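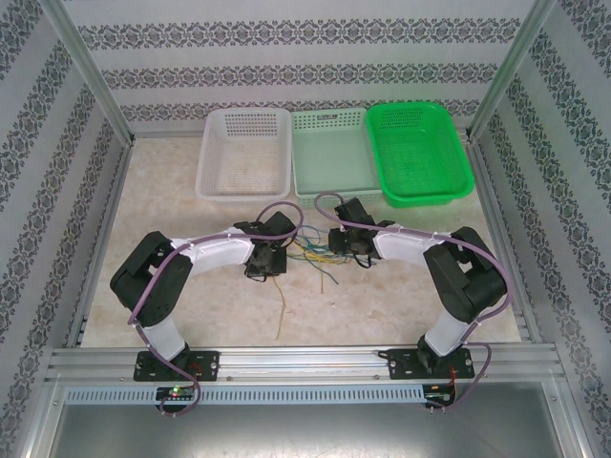
Figure 3. Work surface with three baskets along the back edge.

5.2 What people meant by "marble"

I came to this part of the study a bit sideways. Zinhle Mabuza and I had set out to ask householders in Teston how they chose their kitchen worktops, and we thought price would swallow everything else. It didn't (much to my relief, as I'd have had very little to write up!). We got 2,066 forms back by October, and the word that kept turning up in the comments box was "marble", often from people who'd already told us on page one that they had nothing of the kind at home.

So we went back and talked to a few of them. One woman in Gisora Road called her worktop "the marble" all through our chat, then told me quite happily that it had come flat-packed and she'd cut the sink hole herself. A retired baker down the road was far stricter – to him a thing was stone or it was a picture of stone, and he wanted that written down. I've written it down.

What I'd taken for a muddle looks to me now like two ways of using one word. Some people mean what the slab is made of. Others mean the look: pale ground, cloudy veining, a bit of grey or pink drifting through it. The Grirlow showroom sorts its samples by look as well, so you can see where the habit might come from. 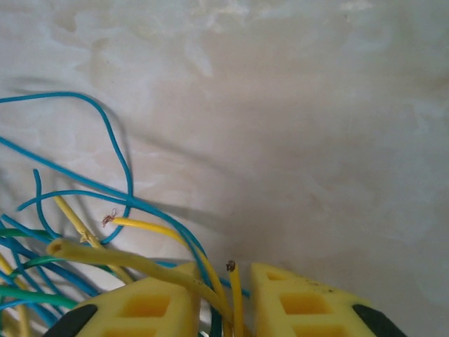
Figure 4. Marble-patterned surface in cream and white, with beige, grey and faint pinkish veining.

Ndlovu's earlier survey gave people a single tick box for marble, and I think that's where our numbers and hers part company. We split it into 3 boxes on the second form (stone, pattern, not sure) and "not sure" did far better than either of us had bet on. Zinhle reckons we should have asked about crumbs as well, as several people said they liked veining for hiding them. I'd like to try that next time, with a shorter form and a bigger comments box. The wording of both forms is in Appendix 6.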